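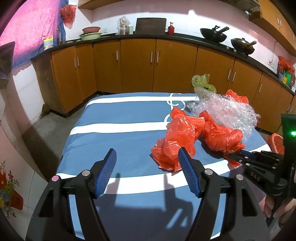
*Jaws open, with red bags and bubble wrap waiting on the striped cloth.*

## Carrier bags and gripper jaws: what went wrong, and what we do now

İlker Aksoy wrote in after my last page on tidying the bag drawer with a gripper, and I'm glad he did, as his jammed in much the same way mine had back in February. I'd been sorting bags quite happily (it's soothing work, once you get into it) when the jaws closed and simply wouldn't open again. A wisp of thin plastic had wound itself round one of the joints, tight as cotton on a sewing machine. I squeezed harder, which was silly of me, and nipped the side of my thumb for my trouble!

So, a few things we've settled on since:

- **Tuck in the tails first.** Loose handles and twisted ends are what find their way into the joints. Fold them under, or grip the bag by its fattest part.
- **Stop at the first stiffness.** Switch off, put the gripper down flat, and then look. Never go in with your fingers while there's power to it.
- **Draw the plastic out the way it went in.** Blunt tweezers are best. Sinan Polat, over in Hebden, uses a crochet hook and swears by it.
- **Wipe the ribbed pads** when you finish. A slippery pad makes you squeeze more, and then you're back where I was.
- **If two of you are working,** agree who reaches in first. Jaws from both sides of one table can knock together, and fingers are never far behind.

Bubble wrap is kinder than bags, I find, though I still put it in a pile of its own and leave it until last.
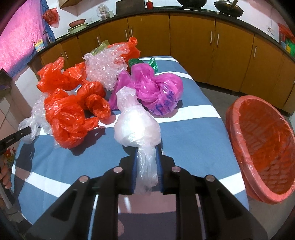

**Can I cut a jammed bag free with a knife?**

Use small round-ended scissors instead, with the power off, and snip only the plastic you can see clearly. A knife can slip and score the pads or your hand.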